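Handout 4. Read before the session, bring a bag with at least one strap. Last revised 1st June by Leokadia Michalski, who takes the blame for the spelling.

# Entryway Storage: Hanging Things Up and Getting Them Down Again

Course: Small Rooms, Shared Rooms (Festwood Evening Program)
Instructor: Hubert Imhof
Notes: L. Michalski

## 4.1 What a coat rack is for

Last session ended in an argument about hooks, and Hubert has asked me to write down where we left it. We left it nowhere, so I will start over.

A freestanding coat rack is a pole, some pegs, and a base. The pole takes up very little floor. The base takes up more than you think. The pegs are the part you paid for, and they fill up with the first three things anyone hangs on them, where those things then stay until August.

In the first week everyone measured their own entryway and wrote down what was hanging there. The class total came to 142 items. Of those, 18 had been worn or carried in the past week. Hammad Cheema would like it recorded that his ski jacket was "in rotation." It has been recorded.

We use three words in this unit, and they will come up again:

- **Live**: leaves the house at least once a week.
- **Seasonal**: leaves the house when the weather says so.
- **Resident**: does not leave the house. Pays no rent.

A rack should hold live items. Seasonal items belong in a closet or under a bed. Residents are dealt with in Handout 6, and people tend to miss that session.

## 4.2 Bags are not coats

Most advice on racks assumes coats. A coat has a collar and a loop and was designed by someone who expected it to be hung. A cloth bag has a strap, if you're lucky, and the strap is usually underneath. 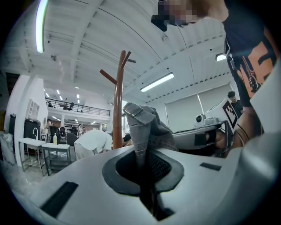
Cloth bags go wrong in the hand, well before they reach the peg. People pick one up by whatever part is nearest, arrive at the rack holding a wad, and then try to find the strap with the other hand, which has keys in it. Look at the gray fabric here, folded and bunched, with its narrow strap doubled over near the top edge: a folded strap like that has to be opened out before any peg will go through it. The rack behind has angled pegs near the top, and an angled peg is forgiving, but it can't catch a strap that is lying flat against its own bag. Find the strap first. Then walk.

The method Hubert teaches goes like this:

1. Put down everything else. Yes, the phone.
2. Find the strap and run your fingers along it until it is one open loop.
3. Let the bag hang from the loop for a second, so the weight drops to the bottom.
4. Put the loop over the peg and push it back toward the pole.
5. Let go slowly. If the rack leans, see 4.4.

Step 3 is the one everybody skips. Natsumi Maruyama timed herself with and without it and found no difference whatever, but her bags stopped sliding off, and she has been insufferable about it ever since.

## 4.3 Choosing the peg

High pegs are for long things. Low pegs are for short things and for short people. This sounds too obvious to put in a handout, and yet at the Sturkthorpe open house we found raincoats sweeping the floor from the bottom pegs and a child's hat at the very top, where only the child's uncle could get it.

Some working rules:

- Long coats get the top pegs, one each. Two coats on one peg is one coat you can reach and one you can't.
- Bags go on the middle pegs, where you can see into them without taking them down.
- Umbrellas do not go on the rack. I know they have a handle. They drip on the bags.
- Leave one peg empty for a guest. If you never have guests, leave it empty anyway and enjoy the feeling.

Round knobs deserve a separate note. A knob holds a wide strap well and a thin cord badly. If you are buying, take one of your own bags to the store and try it on the display model. Everett Villanueva did this at Plattner and was asked whether he needed help, in the tone that means something else.

## 4.4 The foot of the rack

Whatever isn't on a peg ends up at the bottom. It starts as one bag, put down while you take your shoes off.

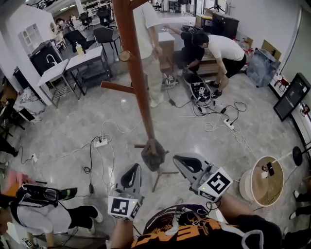 *Fig. 2. Gray cloth bag bunched around the pole, with the tripod legs spread out under it.*

Thin legs are the cheap way to make a rack stand up, and they do the job. They also stick out farther than you remember in the dark. Once a bag is sitting on them you can't see where they end, and neither can the person coming in behind you with groceries.

The floor near a rack should be boring. Power strips and loose cable want to be somewhere else, along a wall if you can manage it. A dangling strap and a loop of cord are close relatives and will find each other. If the only outlet in your hallway is next to the only place the rack will fit, bring a sketch and we'll go over it in class. Hubert likes these. He has a special pencil.

On leaning: load the pegs in opposite pairs. A heavy bag on the left wants something on the right, and if you have nothing for the right, move the heavy bag lower. Do not fix a lean by wedging a folded magazine under one leg. Half the class has done this and the other half is lying.

## 4.5 What it costs

Prices came up, so I looked at two. The Olance catalog lists a plain wooden rack at 496. The same catalog has a hall bench with hooks, a shelf, and a mirror for 2,470, and I have now spent more time looking at that bench than at my own family. The bench holds more. It also gives you a flat surface, and we covered flat surfaces in Handout 2 under "Mail."

## For next session

- Sort whatever is hanging in your entryway into live, seasonal, and resident. Write the list down. Lists kept in the head get shorter on the way to class.
- Practice the five steps with the bag you use most, then with the one you like least.
- Look at the bottom of your rack. Pick up what's there.
- Read Handout 5 (Shoes) as far as the section on boot trays. Everett is presenting boot trays and has asked for twenty minutes. He's getting ten.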